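Zovow Warka Wallcovering
Non-woven, paste-the-wall, straight and half-drop designs

Overview
Warka is a printed non-woven wallcovering for domestic kitchens, halls and living rooms. The range is drawn by Cleiton Quintana and printed to order on a 147-type cellulose and polyester base. It is supplied untrimmed on the selvedge for the two mural designs and trimmed for all repeats.

The surface is matt with a light protective coating. It can be wiped with a damp cloth and a mild detergent. It should not be scrubbed, and it is not suitable for shower enclosures, wet rooms or the area directly behind a hob unless covered with glass.

Designs
Tavares: figurative repeat with line-drawn street sellers, fig branches and birds. Half drop. Available in Mustard, Ink, Brick and Pale Green.
Tivo: small geometric repeat, based on a woven cane pattern. Straight match. Available in Chalk, Ink and Olive.
Junction: wide-band mural, printed as numbered drops. Supplied in greys only.
Courtyard: paving grid mural, printed as numbered drops. Supplied in sand and stone.

The ground colour in Tavares is printed, so the cut edge shows white. On dark colourways (Ink, Brick) the edge may be toned with a matching chalk pastel before hanging. Felt pens are not recommended, as the solvent can travel into the face of the paper.

Specification
Roll width, trimmed: 52 cm
Roll length: 10 m
Vertical repeat, Tavares: 600 mm
Vertical repeat, Tivo: 9 cm
Mural drop width: 52 cm plus selvedge
Mural drop height: made to order
Finish: matt
Adhesive: ready-mixed, for non-woven papers, applied to the wall
Removal: dry strippable in full lengths from a correctly sized wall
Light fastness: good
Batch: printed on each label

Calculating quantities
Measure the height of the wall from the top of the skirting to the ceiling or picture rail and add 100 mm for trimming. For Tavares, round the result up to the next full repeat. Divide the roll length by this figure and ignore any remainder to obtain the number of drops per roll. Do not deduct for doors and windows unless they are full height.

Order the full quantity at once. Colour is controlled within a batch, but slight differences between batches are normal and are not grounds for return.

Wall preparation
Walls must be clean, sound, dry and of even colour. New plaster should be left until fully dry and sealed with a mist coat. Fill and sand any defects; raking light will show them through a matt paper. Kitchen walls should be washed down with sugar soap and rinsed, paying attention to the area above the cooker. Gloss paint must be keyed. Line the wall horizontally if it is uneven or has been patched.

Hanging
Mark a plumb line for the first drop. Apply paste to one width of wall at a time, slightly wider than the drop. Hang from the top and smooth with a felt-edged tool or a dry brush, working from the centre outwards. Butt the joins and do not overlap trimmed rolls. Paste on the face should be lifted with a clean damp sponge straight away and the surface dabbed dry.

Mural drops are overlapped at the selvedge and double cut with a new blade. Lay all drops out in order before pasting. Hang three drops and inspect them in daylight before carrying on. No claim can be accepted for visible faults once more than three drops have been cut or hung.

Keep the room at an even temperature while the paste dries. Heating should be left at its usual setting and windows kept closed.
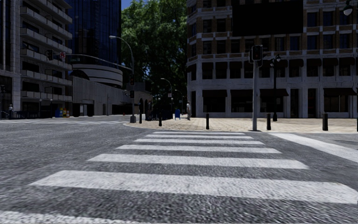 Street crossing with white stripes and paved kerbside, computer render.

Samples
A4 samples are available for every colourway. Large samples showing one full repeat are available for Tavares and Tivo only. Mural samples are cut from a part of the design at actual print size and will not show the whole composition.

Ordering and lead time
Repeats are dispatched within 9 working days and murals within 19. Orders placed in July may take longer while the print room is closed for maintenance. The minimum order is one roll for repeats and three drops for murals. Trade accounts receive 20 per cent off list on orders of six rolls or more.

Special colours can be matched to a painted card. A strike-off is charged at cost and must be signed before printing. Enquiries on special colours and contract quantities go to Yavuz Altıntaş at the Zovow print room.

Returns
Unopened stock rolls in original wrapping may be returned within 20 days of delivery. Murals and special colours are made to order and cannot be returned.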